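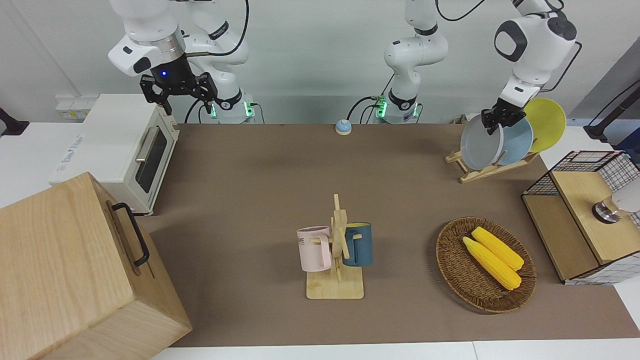

# Gîte de Closthorpe : tour de sécurité avant la réouverture de septembre

J'ai repris la liste de l'an dernier en y ajoutant mes remarques au fil de la visite. Azucena, tu me pardonneras les longueurs, je préfère en écrire trop que de te rappeler trois fois pendant tes congés !

## Entrée et escalier

- [x] **Éclairage de l'entrée.** Fonctionne, minuterie un peu courte à mon goût. On arrive tout juste au palier avec une valise.
- [x] **Main courante.** Bien fixée en haut, un léger jeu en bas. J'ai resserré les deux vis, à revoir au printemps.
- [ ] **Nez de marche.** La bande antidérapante de la quatrième marche se décolle. Il en reste un rouleau à la cave, derrière les pots de peinture, je m'en occupe dès que je retrouve le cutter.
- [x] **Issue dégagée.** Oui, une fois la poussette des précédents locataires rangée au garage (ils passent la reprendre, soyez gentils avec eux, ils étaient charmants).

## Détection et extincteurs

- [x] **Détecteurs de fumée.** Testés un par un, celui du couloir a réveillé le chien des voisins. Piles changées partout.
- [x] **Extincteur du rez-de-chaussée.** Aiguille dans le vert, étiquette lisible, numéro 751.
- [ ] **Extincteur de l'étage.** Numéro 1156 sur le registre, mais l'étiquette est devenue illisible. Bart Stevens, de chez Baumgartner, m'a promis d'en apporter une neuve.
- [x] **Couverture anti-feu.** À sa place, pliée comme il faut.

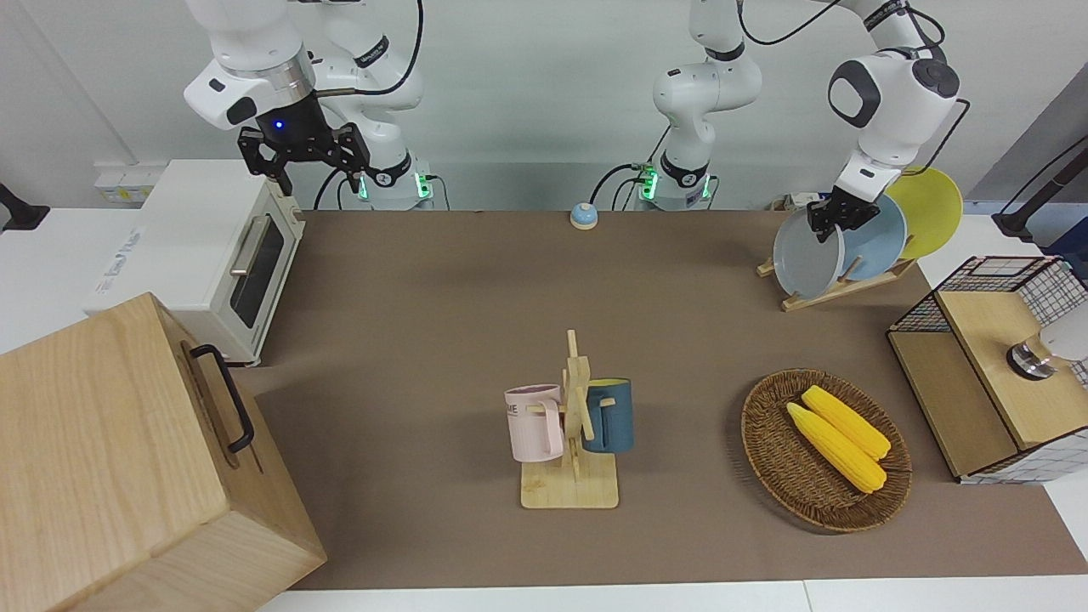 ## Électricité

- [x] **Bouton test du différentiel.** Déclenche tout de suite. Pensez à remettre l'heure de la chaudière après, je l'oublie à chaque fois.
- [x] **Prises des chambres.** Rien de fendu. Celle de la chambre bleue bougeait, elle a été refixée.
- [ ] **Multiprise du salon.** À remplacer, le cordon est pincé derrière le buffet. En attendant, je l'ai débranchée et mise de côté.

## Chaudière et eau

- [x] **Entretien annuel.** Fait par Jastholm, attestation dans le classeur rouge. Un jeune homme très soigneux, qui a même balayé derrière lui.
- [x] **Grilles d'aération.** Dépoussiérées.
- [ ] **Mitigeur de la douche.** Limité à 37 degrés pour les petits, mais la butée saute si l'on force. Pièce commandée chez Grernham.

## Dehors

- [x] **Portillon.** Ferme bien, ressort graissé.
- [ ] **Dalle près du puits.** Elle bascule toujours. J'ai posé une jardinière dessus, c'est du provisoire et je ne voudrais pas qu'il dure un hiver de plus.
- [x] **Couvercle du puits.** Cadenassé, la clé est au tableau.

Azucena, si tu passes avant moi, commence par l'escalier, le reste peut attendre Bart.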